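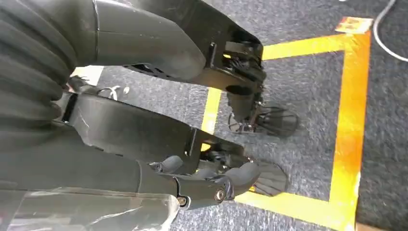 Office Life

Quieter mornings on the second floor

From October we will try a new rule at the Calloway building: no meetings before 10 in the morning. Many of you wrote in the spring survey that the early hours are your best time for reading and writing, and that these hours disappear too quickly. The trial will run for 8 weeks.

The rule is for internal meetings only. Calls with Clostach and with our partners at Bometti can stay where they are, as their calendars are difficult to move.
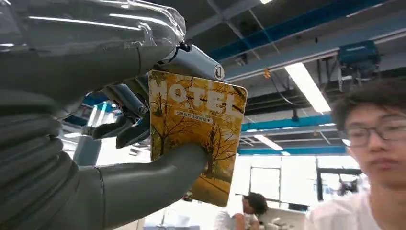
If your team has a standing meeting at nine, please move it before the end of the month. The large room, Cirnard, is free most afternoons after 2, and it can be booked for up to 90 minutes. Please do not book it "just in case" — we had many empty reservations last year, and other teams had to meet in the kitchen.

A short question on the chat is of course still allowed, but please do not expect an answer at once.

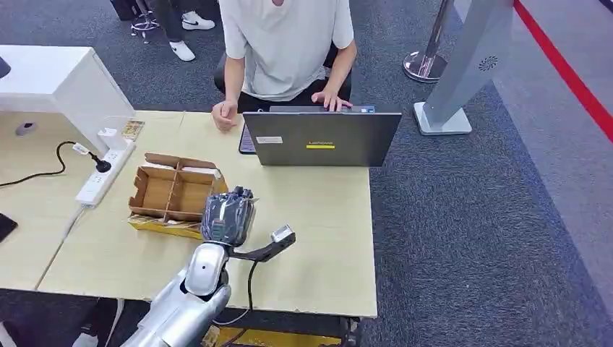
In the middle of the trial we will send a small questionnaire with four questions. You can answer without your name. We are also interested in the opinion of colleagues who start very early, at seven or before, and who may find the new afternoon meetings too late for them.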